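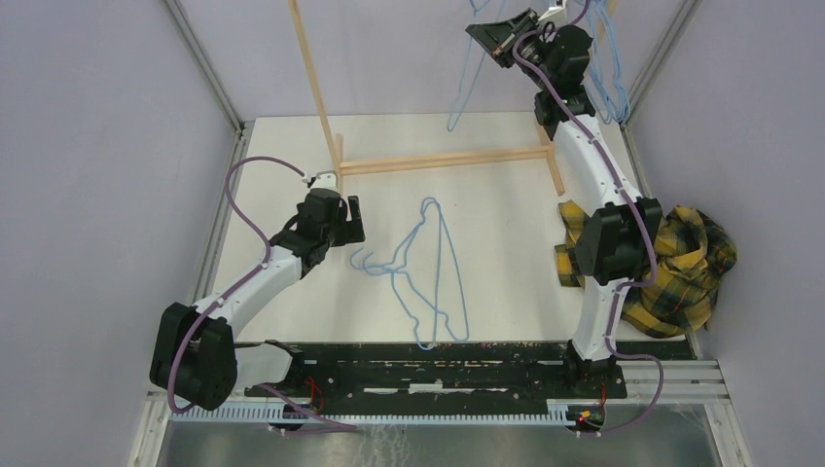 Cell 2, hanging station. Monday, start 07:40. Present: me (N. Bozkurt), Perihan Kılıçarslan, Gülizar Avcı from 10:00.

Carried over from last entry: right arm hanger pick, cable routing on both arms, and the staffing question Ayten raised on behalf of the pressing line.

Hangers

Still on the blue wire type. Juvmont ship them in bundles and they arrive tangled, and they tangle again on the rail if they are loaded with the hooks facing both ways. Perihan loaded the first batch with all hooks the same way and left the second as it came out of the bundle. Same pick routine for both. Batch one was workable. Batch two gave double picks often enough that I stopped it before the end and we sorted the rest by hand.

The wire also bends. A hanger that has been through the wash-return loop a few times no longer has two equal shoulders, and the stored outline is of a new one. The left arm goes to where the shoulder should be. Options:

1. Reject bent hangers at loading. Adds a hand job.
2. Look at each hanger before gripping. Costs time per cycle, not yet measured properly.
3. Change to a moulded hanger. Bernadette says the customers on the Misska contract specify wire, so this is closed until the contract is reviewed in July.

Going with 2 for now. Gülizar thinks 1 will happen anyway, informally, as whoever loads the rail will straighten the worst ones without being asked. I agree and would like it written down as part of the job if so, with time allowed for it.

Shirts

Using the yellow and black plaid for all runs this week so results can be compared. It is a poor shirt for the purpose in one respect: the check pattern confuses the collar finder, which wants a clear edge and gets several. The plain white ones from the Dursun lot are much easier and I have deliberately left them out. If we tune on plain white we will be back here in a month.

Shirt is presented crumpled. We did try asking the sorting table to lay them collar-first. They can do it, but it takes them nearly as long as hanging the shirt. No point in a machine that needs that.

Attempts today: 17 with the current settings. 6 ended with the shirt on the hanger and both shoulders seated. 4 ended with one shoulder seated, which a person can fix in a second or two but which the cell does not notice. Remaining 7 failed earlier, mostly at finding the collar. The one-shoulder cases worry me more than the outright failures. An outright failure stops and shows the amber lamp. A one-shoulder shirt goes down the line and drops off in the steam tunnel, and then Ayten's people have to fish it out.

Action: add a check after seating. Perihan to write it, me to test.

Wooden frame

Keep it for this week. Do not move it between runs. The foot position is pencilled on the panel. If anyone has to lift it out for cleaning, put it back on the marks and note it here, as I lost most of Thursday's figures to it having shifted.

Cables

Clips on the left arm are holding. One had worked loose on the lower part of the arm and was replaced before the first run. The loop at the wrist is bigger than I would like, but shortening it pulls at full reach. Left as is. Right arm: checked the cable at the elbow, no wear on the jacket that I could find. Next check after 70 cycles or Friday, whichever comes first.

Loose wiring at the front edge by both bases still needs covering. Drilter quoted for a folded cover, four weeks. I will make something in the meantime. Nobody to reach over the rail with the arms powered, for any reason, including picking up a dropped shirt. This was done twice last week, once by me.

Staffing and job changes

Notes from the talk with Ayten Yazıcı and Bernadette Mulcahy, 13:15, in the pressing line office. I said I would put it in the book so that there is one version of it.

Present arrangement: two people hang by hand each shift, rotating with sorting and with the press. Hanging is the light job in the rotation. It is done standing but it is cool, and there is no foot pedal. People who have had a morning on the press go to hanging in the afternoon to rest their wrists and backs. I did not know this when we wrote the proposal. The proposal treats hanging as the dull job that everyone would be glad to lose.

If the cell takes over hanging, the rotation becomes press and sorting only. Ayten's estimate is that sick days on the press would go up. She has the absence sheets from when the hanging bench was closed for the floor repair and will bring copies.

Bernadette's position is that the cell is meant to cover the late shift first, where they are short of people in any case, and that the day shift would keep its bench. She is willing to have that in writing. Ayten asked for how long. Not answered today.

Tending the cell is a job too and should go in the rotation: loading hangers, clearing faults, feeding shirts, checking seated shoulders until our check works. At today's rate one tender would be kept fully busy by one cell and would hang fewer shirts than by hand. I said so at the meeting. It has to be a lot better than this before it saves anybody anything.

Also raised: who is allowed to reset after a fault. At present only Perihan and me. On the late shift that means the cell stands idle until morning. Gülizar proposes training two hanging bench people to clear the common faults, with the grade paid for it. Bernadette will ask. I support it, and I would prefer people who have hung shirts for years to people who know the software. Gülizar watched three collar failures this afternoon and said the shirt should be picked up by the placket and shaken out before anything looks for a collar, the way she was taught. We have no shake in the routine at all. Will try a slow version tomorrow with the left arm only.

Speed

Did not time cycles today. Arms are limited to the reduced speed until the cover is on.

To do

Seating check (Perihan).
Shake-out, left arm, low speed (me, with Gülizar).
Temporary cover, front edge, both sides (me).
Hanger sorting: write up as a task with a time against it (Gülizar).
Absence sheets (Ayten).
Written note on day shift bench, with an end date or a review date (Bernadette).
Wipe down the tray, it is throwing reflections again.

Powered down 16:50, arms parked, key back in the cabinet.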